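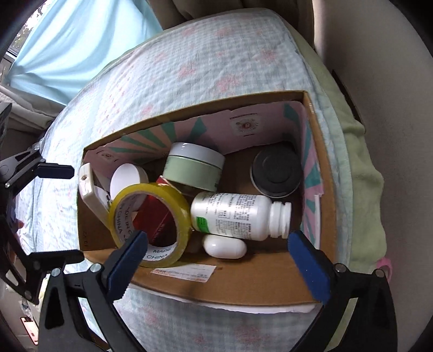
Norkberg 2K Cinema Server

The Norkberg is a playback server for single-screen cinemas, festival venues and screening rooms. It stores and plays DCP features, trailers and advertising reels from one playlist, with subtitle tracks rendered in the server or passed to the projector.

Storage is a RAID 5 array holding up to 38 features of average length. Ingest is by CRU drive, USB 3.0 or network, and a title can be loaded while another is playing. Keys are checked on arrival – the operator is warned 72 hours before a key expires.

Audio output is 16 channels AES/EBU on two RJ45 connectors. Automation is by GPIO or Ethernet, and cues for house lights, masking and curtain can be saved per playlist or per title.

The Skomano scheduling software is included for one screen. Additional screens need a license.

Rack height: 2U
Log capacity: 3,000 shows
Subtitle formats: Interop and SMPTE
Warranty: 2 years, parts only

Rack rails are sold separately. For festival rental, contact Dineo Zwane in the Drindum sales office.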